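Protected Reporting in a Municipal Inspectorate: Final Project Report

Submitted by Doina Dervishi and Nithin Sastry
Advisor: Sirkka Vainio
23 July 2022

3. Findings

The Vurnthorpe inspectorate adopted its reporting policy in September, after an inspector was reassigned for sending a safety memo outside the chain of command. The policy protects disclosures made to a supervisor or to the city auditor. It says nothing about disclosures to the press or to elected officials – the two channels most often raised in our interviews.

We reviewed 190 pages of internal records and interviewed 27 current and former employees. Most knew that a policy existed. Few could name the office that receives complaints, and several believed, wrongly, that a report had to be signed.

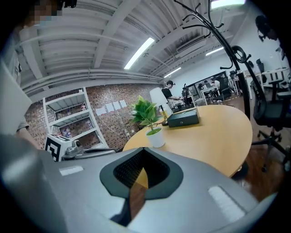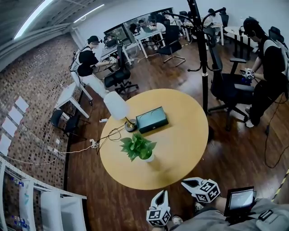
4. Recommendations

The policy should define retaliation to include reassignment and loss of duties as well as dismissal. The deadline for filing a complaint should run from the date the employee learns of the action. Ermira Leka, who read an early draft, questioned whether the auditor can review complaints against the auditor's own staff. We agree that an outside reviewer is needed for such cases – the present text provides none.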